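Selling the condo, part whatever this is

21 April 2023

We have now been trying to sell a one-bedroom condo for long enough that I know the listing by heart, the way you know a song you hate. It was "sun-filled" in the first version. In the second it was "bright and airy." The agent at Zollalow has since moved on to "a smart opportunity," and I believe we have reached the end of the adjectives.

Eight showings so far. Zero offers. One person asked if the neighbors were included, and I am still turning that over in my head.
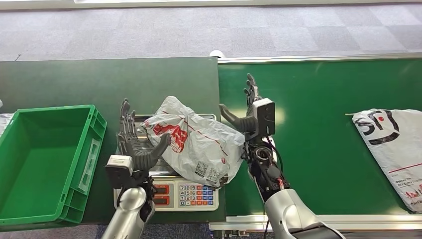
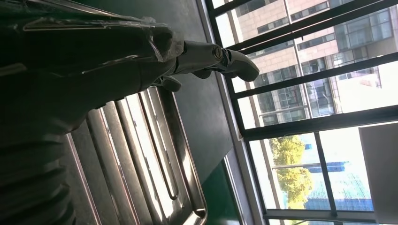
My sister's view, delivered by phone while she was eating something crunchy, is that we priced it like people who live there instead of people who want to leave. She sold her own place in a weekend, a fact she can work into any conversation, including the ones about her knee. She thinks buyers look at the monthly association fee first and the kitchen second, and that I have spent all my energy on the kitchen.

She has a point about the fee. It went up to 300 a month last July, when the building switched management companies and Lolteck took over from the outfit that used to answer its phone. For that we get the roof, the water, the trash, a bike room with one working light, and a newsletter that has been on its second issue for a while. I used to think it was a decent deal. Then I had to write it on a form under "monthly costs" and watch a nice young couple do arithmetic with their eyes.

The kitchen, for the record, looks great. I painted the cabinets myself in a color called something like Wet Pebble, and I replaced all the knobs. The old knobs are in a bag in the closet, in case the buyer is a purist. I regrouted the backsplash too. The agent walked in, glanced at all of it, and asked if we'd thought about doing something with the hallway.

So I did something with the hallway. I took down the shelf, patched the holes, and found out that the wall behind the shelf was a different white from the rest of the wall. There are, I can report, a lot of whites. The hallway is 200 square feet if you ask the floor plan and about the width of a canoe if you ask me, and it took an entire weekend plus one evening of going around the light switch with a tiny brush and bad language.

Staging was the next idea. A company called Tamulix will come in and fill your home with furniture belonging to a person who has never owned a phone charger. They sent over a quote, I read it, and I went for a walk. We decided to stage it ourselves. This mostly meant hiding things. The toaster lives in the oven during showings, and I have preheated it once. The laundry hamper goes in the trunk of the car. The dog's bed goes in there too, along with the dog's bowl and the dog, and the two of us drive around the block for 30 minutes like we're casing the place.

He hates it, by the way. Kong is eleven, has lived in that condo his whole life, and considers every showing a break-in that we are weirdly calm about. When we get back he inspects each room and then lies down in the doorway of the bedroom so that anybody who wants to finish the job will have to go through him.

The feedback comes by email afterward. "Liked the layout, wanted more storage." "Loved the storage, didn't like the layout." One just said "parking?" and I have some sympathy, as I've been asking the same thing ever since we moved in. There is a space. It's between two concrete posts and it fits our car exactly, provided everyone breathes in before opening a door.

Anyway, we're dropping the price next week. I've agreed to it, my husband has agreed to it, and the agent agreed to it so fast I suspect the paperwork was already in her bag. She wants new pictures for the relisting, taken in the morning, with the blinds up and a bowl of lemons on the counter. I bought the lemons today. I also bought a second bag, because we'd already used some of the first one on fish.

Showing number nine is tomorrow at ten. The toaster is in the oven and there's a note taped to the dial.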